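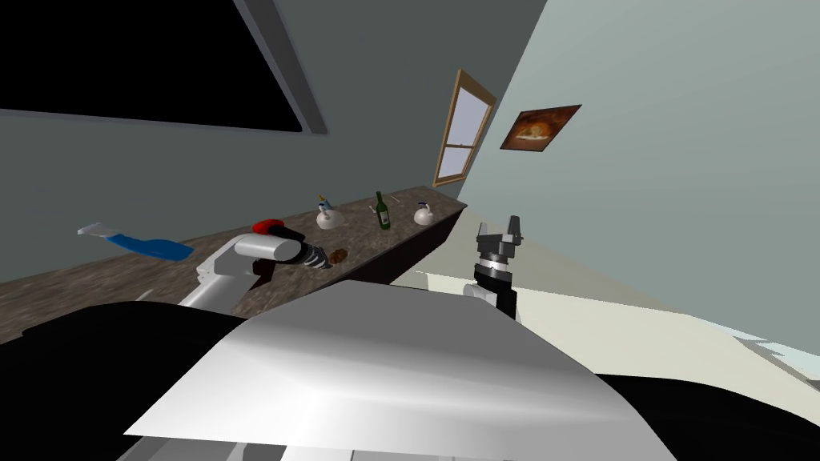 Flirnix coop door closes early and reopens
Ticket 138
Opened 2025-07-08
Status: Closed
Product: Flirnix automatic coop door, light sensor and timer model
Customer: Isla Ashby
Assigned to: Manaia Fairweather

Original report

The door has started closing before the hens are in. It should shut after dusk but for the past week it has come down while it's still light enough to read outside. Then it opens again, stays up for a bit, and closes a second time. One evening it did this over and over until I switched it to manual.

The hens don't like it. Two of them now refuse to go up the ramp while the motor is running and have been roosting on top of the nest box lid in the run. I've been lifting them in by hand after dark. I can't leave the door open overnight, we have raccoons.

Installed in February. It worked fine all spring. I changed the batteries before writing this and it made no difference. Mode is set to Light. I haven't touched the sensitivity setting since I put it up.

Isla Ashby

Reply from Manaia Fairweather

Hi Isla,

Thanks for the details. Please keep the door in manual and close it yourself at night until we have this sorted out.

A few questions:

Which way does the sensor face, and is anything hanging over it or growing near it?
What number shows on the display when you hold the Set button in Light mode?
Does the door stop partway when it reopens, or does it go all the way down first?
Are there any lights near the coop that come on in the evening?

The last one matters most for a door that reopens after it has closed.

Manaia

Reply from Isla Ashby

Sensor faces east. It's on the wall of the coop next to the door, where the instructions said. There's a grapevine on the fence on that side and it has put on a lot of growth since June.

The display says 22.

It goes all the way down, I hear it click, and then it waits and goes up again.

There is a motion light on the garage but it's been there for years. It points at the driveway. I don't think it reaches the coop.

Isla

Reply from Manaia Fairweather

Thank you. All the way down with a click means the lower limit switch is working and the door isn't hitting anything. If it were the obstruction stop you would see it reverse partway and the display would show an E code.

22 is the factory setting. It suits a sensor in the open. With the vine shading the sensor the door will think it is dusk well before it is, so that covers the early closing. The reopening needs a separate cause. Please try the steps below in order and write back with what happens after each evening.

Step 1. Clear the sensor

Cut the vine back so there is open sky in front of the sensor. Wipe the lens with a damp cloth. Dust from bedding builds up on it, and a film of dust has the same effect as shade. Don't use a spray cleaner, it can get in behind the lens.

Step 2. Lower the closing level

Hold Set until the number blinks, press Down to 21, and hold Set again to save. The display blinks twice when it has saved. Change it one step at a time and give each step an evening. A lower number means the door waits until it is darker.

Step 3. Check for stray light

Stand by the coop after dark and have someone walk past the garage light. Look at the sensor itself, not the ground. Light bouncing off a pale wall or a parked car is enough to reopen the door.

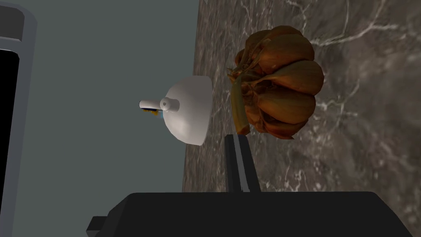
Step 4. Set a lockout time

If you find stray light and can't move it, change the mode from Light to Light + Timer and set an opening time. The door will still close by light level but will ignore the sensor until that time in the morning.

Manaia

Reply from Isla Ashby

Evening one. Cut the vine back and wiped the sensor. The cloth came away brown. Left the number at 22 so I'd only be changing one thing. The door closed later than it has been, with all but one hen inside. Then it reopened twice.

Evening two. Set it to 21. All hens in before it closed, including the two that had been sleeping on the nest box. It reopened once.

I did the walking test with my neighbor Armindo Carvalho. He walked up the driveway past the garage and the light came on. It does hit the coop. He painted his shed white in the spring and the light bounces off the side of it straight onto the wall where the sensor is. Neither of us had noticed.

I don't want to ask him to repaint his shed. Is the timer going to cause trouble in the fall when it gets light later?

Isla

Internal note — Zineb Salem

Looked at this with Manaia. Consistent with reflected light. No sign of a board fault, and the customer has had no E codes. No replacement needed. Please do tell her the lockout setting is lost if the batteries are out for more than a few minutes, we had the same question from the Loltitz order and it isn't in the printed manual. Glenys Halliday is adding it to the next version.

Reply from Manaia Fairweather

That will be the cause. You can leave the shed alone.

The timer won't open the door on its own. In Light + Timer mode it needs both the set time and enough daylight, so in the fall it will wait for the light as it did before. You only need to move the time if you want the hens out earlier.

Two other things. If you take the batteries out for more than a few minutes the lockout time is erased and the door goes back to plain Light mode, so check the display after every battery change. And if you can tilt the garage light down a little, do that as well. The hens may settle better without it.

For the nervous ones, leave the door up during the day and put a handful of scratch just inside the pop hole in the evening. They usually get over the motor noise once it stops surprising them.

Manaia

Reply from Isla Ashby

Switched to Light + Timer and tilted the light. The door has closed once each evening since then and stayed closed. I picked up a bag of scratch at Meijer and they are going in for it, although the smaller one still waits at the bottom of the ramp until the others are up.

I'd like to keep it at 21. You can close this.

Isla

Resolution

Early closing: sensor shaded by plant growth and covered in dust. Cleared and cleaned, closing level changed from 22 to 21.
Reopening: motion light reflecting from a neighboring building. Mode changed to Light + Timer, light tilted down.
Parts sent: none.
Follow-up: battery change note to be added to the manual (Glenys Halliday).

Closed by Manaia Fairweather, Jollenstead customer support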